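The owner of Niltovis, a two-room repair shop for countertops and tubs, has heard every sales pitch there is. Lately it's "self-healing" coating. "They told me a scratch closes up overnight," she says. "I asked for 10 sample panels and a month. They sent a brochure."

She did get one panel in the end, from a dealer for Vultala, and scored it with a key. By her account the mark was still there in September. The dealer blamed her lights.
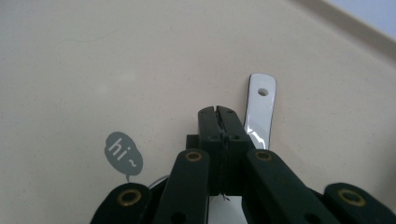 Her bigger complaint is with color. Pale finishes sell best, and customers are told they hide wear. She doesn't buy it. On a matte beige with a bit of speckle, she says, one thin curved line like a hair is enough to get her a phone call. "Half the time I can't say over the phone if it's a crack or a real hair. Wipe it first. Then call me."

Would she ever stock the coating? The kit costs $455, and the label promises 1000 cleanings. I asked who had done the cleaning. "That's what I asked," she says. "They said it was a lab number." She still sells plain polish and has no plans to change the order.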